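**主题:Re: [柔性物体操作] 手持夹爪采的叠布数据,到底要不要“抓角”那一段?**

各位好,

拖了好些天才回,先道个歉,手上一堆标注没弄完,每次打开这封信都想“晚上再写”,然后晚上就睡着了(笑)。先把 Bogdan 的原信贴一段,免得新进列表的同学翻半天:

> Bogdan Tokarz 写道:
>
> 我们在 Stastotik 上重跑了你们 June 放出来的那版基线。平摊布料的成功率和你们报的差不多,但是一旦起始状态是“一角已经被夹住、另一头还堆着”,策略就开始犹豫,夹爪在原地来回晃,有时候干脆松开重抓。
>
> 我的疑问有两个。第一,你们训练集里从抓角到拉直之间的那一段是不是被切掉了?我看片段长度分布,很像是按夹爪开合来切的。第二,手持夹爪采的数据,人的手腕会不自觉地往上提一下再拉,机械臂照着学会不会反而碰到关节限位?
>
> 另外,能不能说说你们是怎么处理布料下垂的?我们这边用的是仿真里的参数,和真布差得很远。

三个问题(你说是两个,后面那个“另外”我也算上了),我一个一个来。

**先说切片。** 你猜对了,就是按夹爪开合切的,而且切得很粗暴。最初的想法很简单:夹爪闭合算一个事件,张开算一个事件,中间归到“搬运”里,然后搬运段统一降采样。叠毛巾的时候这么干一点问题都没有,因为毛巾小,从抓住到放下也就那么一会儿。换成大块的布就露馅了,夹住一个角以后,布从堆着到被拉成一长条,这个过程里布的形状变化最大,偏偏夹爪开合信号一动不动,于是最有信息量的一段被我们降采样降得只剩几帧。

我是后来自己一条条看片段才意识到的。一共 1,763 条,我当然没有全看完(别骂我),挑了 80 条失败预测对应的训练近邻来看,看到后面眼睛都花了,但规律很明显:凡是策略犹豫的地方,近邻里都缺拉直的过程,只有“刚夹住”和“快放下”两头。你说它不犹豫才怪呢!它见过起点,也见过终点,中间怎么走全靠猜。

所以新的切法改成看布,不看夹爪。具体做法是给每一帧估一个很便宜的布料轮廓,算相邻帧之间轮廓的变化量,变化大的地方密采,变化小的地方稀采。轮廓不用很准,我们试过故意把它弄糙,结果几乎不受影响。我一开始还想上一个正经的分割模型,组里同事看了一眼显存占用,默默把我的任务杀掉了,后来用颜色加一点平滑就够了。当然这个偷懒的办法有前提,布和底下的垫布颜色得分得开,深蓝布铺在浅橄榄绿的床面上没毛病,白布放白床单上就等着哭吧。

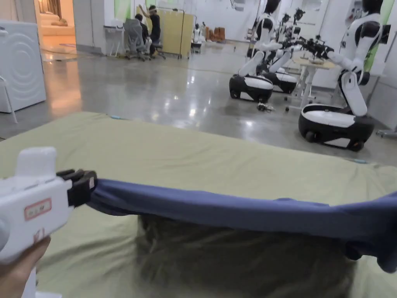

*文 / 柔性操作小组,Siretti 实验间 · 转发请保留列表抬头*

接着说手腕那个问题,这个我有一肚子话。

蓝布像这样从夹爪一路拉出去、中间稍微往下坠的状态,就是我们现在叫“拉带段”的东西,新切法里专门给它留了足够多的帧。夹爪夹住的是一个角,褶子从那个角往外走,远端还是松松地堆着。你信里描述的起始状态,跟这个基本是同一类。这时候视觉上能用的线索其实挺多,褶子的方向大致告诉你力往哪儿走,下坠的弧度告诉你还剩多少余量,就连布在床面上投的那块暗影都有用(我们有一版模型好像偷偷学会了看阴影,关掉顶灯以后它就变笨了,这事我另外再写)。

你说人会先往上提再拉,对,我们也发现了。我自己采的时候完全没感觉,回放出来才看见,每次都有一个小小的“提”。起初我们把它当噪声,想用平滑滤掉,滤完以后真机上的表现反而差了。我现在的理解是,提那一下是在让布角和下面的布脱开,不然直接横着拉,会连着底下那层一起拖走。所以我建议别滤,留着。

至于关节限位,确实会碰到,尤其是臂展短的平台。我们的处理办法很土:训练时动作目标只用夹爪相对当前位姿的增量,提的幅度在部署时乘一个缩放系数,缩多少由逆解那一层决定。缩得太狠的话,提的动作就没了,又回到拖底布的老毛病。你们如果用的是 Bikness 那套控制接口,注意它默认把竖直方向的小增量当抖动吃掉了,我在这上面浪费了整整一个下午,气得去楼下吃了两份炒面。把死区关掉就好。

**然后是下垂。** 我们没有用仿真参数,或者说用过,放弃了。Hyvönen 那个布料模型调起来手感很好,调完看着也像那么回事,可是真布一换批次、洗过几次、放得久一点,参数就飘。我们现在干脆不显式建模,只从图像里取一个很粗的下垂量:夹持点到远端连一条线,看布的下沿离这条线最远有多远,再除以这条线的长度。就这么一个数,拼到策略的输入里。

听着很简陋吧?我自己都有点不好意思写进论文。可是加上它以后,犹豫的情况明显少了。我们在留出的起始状态上跑了 50 次,重抓只出现了 3 次,旧版切法下几乎隔一会儿就来一次(旧版那组我当时没有好好记数,所以这里不给数字,免得误导人,回头补跑了再说)。需要老实交代的是,这些都是同一块布、同一张床面,换料子会怎样我心里没底。

还有几个零碎的,想到哪儿写到哪儿:

- 远端看不全的时候,下垂量会算错。布拉得太长,远端跑出视野,那条线就连不上。我们现在的做法是直接给一个“未知”标记,让策略自己去应付,效果比硬猜一个值强。
- 采集的时候手最好握得低一点,握高了手指会挡住夹持点附近的褶子,轮廓也跟着乱。
- 背景杂一点我反而不介意。有同学问过要不要拉帘子,我试过把背景遮掉再训,换个房间就不行了。屋里有人站着坐着、有别的机器人、地面反光一道一道的,留着挺好,模型迟早得习惯。
- 夹爪开合信号没有扔掉,还是留作辅助监督,权重给得很低。完全去掉的话,放下那一刻会松得太早。

Bogdan 你后面要是方便,能不能把 Stastotik 上那几条“原地来回晃”的轨迹发我?不用整理,原始的就行。我特别想看看它晃的时候,预测的增量是在两个方向之间跳,还是本来就接近零。前一种多半是多峰没处理好,后一种八成还是数据缺段,两种情况要修的地方差得很远。我赌后一种,赌一杯奶茶!

新版切片脚本我还在收拾,里面写死了一堆路径,现在放出来大家只会骂我。等我把轮廓那部分拆成单独的模块再发到列表里,旧版的片段索引也会一起附上,方便想做对比的人直接对齐。

对了,回信请直接回列表,别只回我个人邮箱,上次有好几个人私下问了同一个问题,我复制粘贴到手酸。

先写到这儿,锅里的水开了。

祝顺,
Siretti 这边叠布叠到做梦都在拉布角的那个人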